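Week 4 handout: Marking out the work table

Last week we talked about benches in general – height, light, where your feet go. Today is all about the top surface, and I have been looking forward to it, because a roll of colored tape may be the best bargain in the whole course!

Start with the idea of a zone. A zone is a patch of table with one job. Things come into it, something gets done to them, and they leave. Once the edges are marked, anyone walking up can tell where the work goes, even on a first day. At the Nurkholm packing room, where I learned this, we had 20 tables and almost 700 trays a shift going over them, and the taped tables were a joy to take over from someone else.

How to lay out a square:

Put your biggest tray on the bare table and leave a hand's width on every side.
Wipe the metal down and let it dry before any tape goes on.
Mark the corners with pencil or a dab of chalk.
Run each side in one piece, pulling the tape just tight enough to lie flat. Stretched tape creeps back and the corners open up.
Press down with a cloth, working from the middle of each strip to the ends.

Color matters more than brand. Yellow on stainless steel is wonderful: it holds up under glare, and you can pick it out from across the room. Keep the inside of the square clear between jobs, so the tray always has somewhere to land.

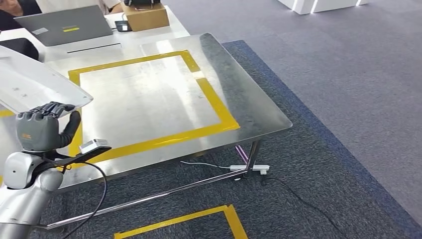
Tươi Ngô asked whether tape is worth the bother on a table that gets washed every night, and said her crew at Olley had given up and gone over to paint. Fair point, and a good discussion came out of it. Paint lasts, but you are stuck with the layout. I like tape for the first month at least, while you are still finding out what size the square should be – my own first one at Nurkholm was far too small and I moved it twice in a week. If washing lifts the ends, round them off with scissors before you stick them down. Square ends catch the cloth.

Two zones on one table? Yes, if there is a gap between them wide enough for a forearm. Give each zone its own job and say it out loud to whoever shares the table with you (in, check, out, or whatever suits).

For Saturday: tape one square at home or at work, use it for a few days, and bring a sketch with measurements. Phúc Đỗ has the spare rolls if you need one. Reading is the Catarar booklet, the section on table layout, plus the two pages from Vũ on trays and lids.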